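Jostura

A plain-text list of household words, with the odd dialect variant, that I keep adding to when I should be doing other things. Last tidied up Mar 5, 2024.

What's in it

There are 402 entries at the moment, all of them names for ordinary things you'd find in a house or flat: furniture, hooks, pans, brushes, the bit of the door that sticks. It began as a list on my phone after a long argument with Remo Danzer over what you call the thing you hang your coat on (coat stand, coat rack, hat stand, hall tree, clothes tree, and his gran's word, which I still can't spell). I wrote them all down to prove a point, and then I just kept going!

Each entry has a headword, its variants, a note on who says it, and sometimes a grumble from me. The file is called words.txt and there's one entry per line, with tabs between the fields. Please don't open it in a spreadsheet and save it again, as the accents go funny and I then spend an evening putting them back. 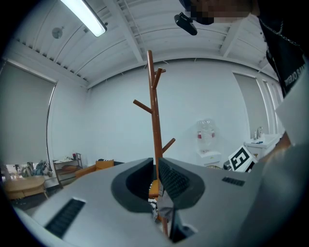 Variants are sorted by how often people gave them to me, most common first. If two came out level I put them in alphabetical order, apart from the kitchen section, which I did first and haven't had the heart to redo.

Where the words come from

Mostly from asking people. Around 400 replies came in through a little form that Chaltu Asfaw put together, and the rest I got by pestering relatives. Anselmo Marinho went through the lot and threw out the jokes (he kept a few of the better ones in jokes.txt, have a look if you're bored). 82 entries are marked with a question mark, meaning only one person has ever given me that word and I'd love a second opinion.

"Peg" and "hook" are separate entries. I know some of you use them for the same thing. I did try merging them and got two very long emails about it, so they're staying apart. 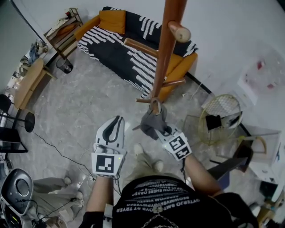

Coat rack, wooden, with a grey cloth on the lowest hook.

Known problems

The north is covered far better than anywhere else, simply down to where my family lives. The bathroom section is thin. A few notes say "older speakers" when I really mean my uncle, and I'm slowly fixing those. There's also a muddle between "settee", "sofa" and "couch" where some replies got counted under the wrong headword. Damian Schnyder has a script that should sort it out, and I'm hoping to run it in April.

Using it

Do what you like with it. Put it in a quiz, a crossword, a school worksheet, whatever you fancy. If you print it somewhere I'd be chuffed to get a copy, but you don't have to ask first.

Sending me words

Open an issue with the word, what it means and roughly where you heard it. One word per issue, please!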